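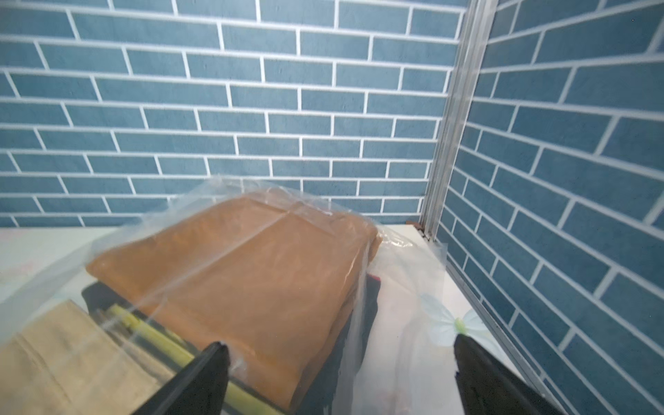
Laurier Després

Do zip bags really do anything for folded sweaters, or am I paying for plastic?

I'm putting the winter stuff away early and I've talked myself in and out of this three times. My sister-in-law swears by big clear zip bags. One sweater or two per bag, fold, press the air out, zip, done. She gave me a stack of the Flosora ones and I've been using them on the brown and navy things first.

My problem is that I don't see what the bag is doing. The closet is dry. I've never had a moth that I know of. The package says "locks in freshness," and I have no idea what that means for wool. Meanwhile the folds get pressed in hard, the bags slide off each other on the shelf, and the film catches on everything. I also have an old canvas tote that has held scarves for years with no trouble at all.

Specific things I'd like answered by someone who has done this for more than one season:

Does the bag stop moths, or does it only stop moths that weren't coming anyway?
Is it bad for wool to be shut up in plastic from March to October?
Two garments to a bag or one?
Should I bother squeezing the air out?

I don't need a product recommendation. I've had plenty.

Posted Sun 2 March. Viewed 1,870 times.

2 answers
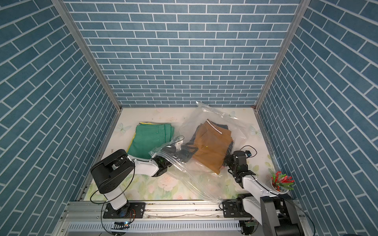
Answer by farooqui_h (808 points)

I've bagged sweaters for nine winters, and I started out as doubtful as you are. I'll take your questions in order.

Moths. A closed zip bag does keep adult moths from getting to the wool and laying eggs. It does nothing about eggs that are already in there, and that's how most people get holes in a "sealed" bag and then blame the bag. Wash or dry clean before storing. If you aren't willing to do that part, skip the plastic and save your money. Check the zipper too. On the wide bags the last inch near each end likes to pop open when you lay something on top. Run your thumb along it twice.

Plastic and wool. People get very dramatic about wool needing to breathe. Wool needs to be dry when it goes in. I leave mine out flat for a full day after washing, two if it's a thick one, and I've had no mildew. A sweater that feels a little cool at the cuffs isn't dry. I would not do this in a basement, and I wouldn't do it with leather, or with anything that has metal trim you care about.

How many. Two if they're thin, one if it's bulky. Put the darker one on the bottom if either has ever bled in the wash. Fold it to the width of the bag and leave a hand's width free at the top, otherwise you'll be fighting the zipper.

Air. Press out what comes out easily with your forearm and stop. I tried those Giruritz vacuum ones and the creases took until Thanksgiving to drop out. For knits it's a bad trade, whatever the box tells you about saving space.

As for sliding, stand the bags on edge in a bin like file folders. You can see what's in each one and you don't have to unstack the pile to get to the navy one.

Was this helpful? 848 found this helpful

Answer by endlow77

just use totes. i never bagged anything and mine are fine. cedar blocks are a scam too imo

Comment from farooqui_h: Fine until they aren't. I had no moths for six years, and then I had them in everything.

Comment from Laurier Després: I'm inclined to believe both of you, which doesn't help. I'll bag the wool and leave the cotton and acrylic on the shelf. Still not convinced about "freshness."

Related question
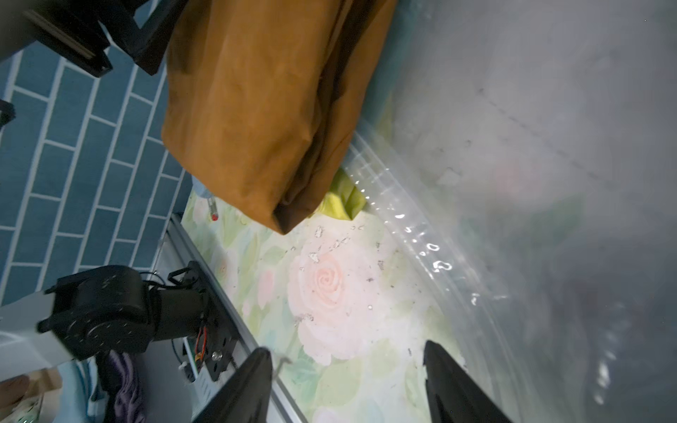
Can I put a zip bag away if it's still wet inside from being rinsed?

Leave it open until it has dried completely. Turn it inside out, shake it, wipe it with a dish towel and hang it over something overnight with the zipper side down. The corners and the zipper track hold water the longest, so run a dry cloth along both before you put any clothing in. If a bag still smells musty after that, I'd throw it out. They say "reusable" on the package, but a bag that has gone sour has never come back for me, and I've tried baking soda and vinegar.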